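Community Help Exchange
Household and Storage

Sorting mixed small items on a cloth before packing: is there an accepted method?

Posted by Edit Virág
February 22, 2025

I am responsible for the supply room of a residents' association with 22 apartments. The room holds small household goods that residents may borrow or take: bottles of cleaning and personal care products, tubes, boxed items, writing materials, and a quantity of things that do not belong to any category. Twice a year the contents are taken out, checked, and packed again into bins. The next session is to be held shortly, and I have been asked to put the procedure in writing.

At present we empty each bin onto a table and sort from there. The results are inconsistent. Items roll, small pieces are overlooked, and at the end there is usually a group of objects that were handled several times without being assigned to a bin. In November one bin was repacked with two bottles that had not been checked at all, and one of them leaked.

A colleague has proposed that we lay a cloth over part of the table and use it as a sorting area, leaving the remainder of the tabletop bare. I tried this with the contents of one bin. The blue cloth was for items that had been checked, and everything still to be checked was to stay on the open surface beside it. 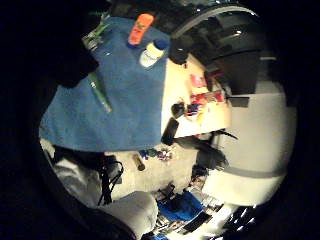 Mitiku Asfaw asked beneath the original post whether the cloth should not be used the other way around, with unchecked items on the fabric, so that any leak would be caught before it reached the table. I consider this a fair point and would welcome opinions on it.

My questions are therefore the following. Which side should hold the unchecked items? Is a cloth suitable at all, or would trays be preferable? And should bottles be permitted to lie on their sides during sorting, or must they be kept upright throughout?

For reference, we use the Maltton stacking bins with the 5 cm dividers. The budget for additional equipment is small but not zero.

Trinidad Mateos
Accepted by the poster

I supervised the stockroom of a school for several years and can offer the procedure we adopted. It may need adjustment for a smaller room.

Mr. Asfaw is correct in my view. Unchecked items should go on the cloth. A cloth can be washed, and a stain on it shows which group of items the leak came from. The bare part of the table should be wiped before the session and used only for items that have been checked and are ready for a bin. If the present arrangement is kept, the checked items are the ones resting on fabric that may already be damp from an earlier round.

The order of work should be fixed. We proceeded as follows:

Empty one bin only. Do not open a second bin until the first has been closed.

Spread the items so that none lies on top of another. Flat packets and anything wrapped in foil should be turned over once, as small objects are easily hidden beneath them.

Remove whatever was on the table before the session began, including telephones, keys, and cups. Personal belongings have been packed into bins on more than one occasion in my experience.

Check bottles first, then tubes, then boxed goods. Test each cap by hand. A bottle may lie on its side during the initial spread, and indeed a slow leak will often become apparent in that position. Once checked, it should stand upright and remain so, including in the bin.

Place anything that cannot be assigned in a separate container and decide on it at the end of the session. It should not be returned to the cloth — this is how the repeated handling you describe comes about.

As to the type of cloth, a single plain color is advisable. Patterned fabric conceals small items. The cloth should be heavy enough to lie flat and should not extend past the front edge of the table, where it can be caught by a sleeve and pulled down together with its contents.

A written count is useful only if someone will consult it later. Our stockroom listed 344 items in its first year and the list was never opened again. We subsequently recorded dates and removals only.

Norbert Vass

Trays. We have Talukder ones, the shallow kind, and they do not slide. Cloth is acceptable for one afternoon but it wrinkles and then the tubes collect in the folds. I have no opinion on the bottles.

Volker Mühlbauer

I agree with the greater part of the accepted reply but wish to add a caution concerning the dividers. With 5 cm compartments, most bottles will have to be laid down, whatever is decided at the table. The dividers in the Maltton bins can be lifted out, and I would recommend removing every second one in any bin intended for liquids.

I would also keep liquids and boxed goods in separate bins altogether. Cardboard absorbs a leak before it is noticed, and the box then has to be discarded.

With regard to trays, they are a reasonable purchase if the session is held often. For two sessions a year I would not spend the money. A washed cotton cloth, folded once, has served our building adequately.

Edit Virág

I thank all who replied. The written procedure will place unchecked items on the cloth and checked items on the bare table. The dividers will be altered as Mr. Mühlbauer suggests. The question of trays has been deferred until the cost is known.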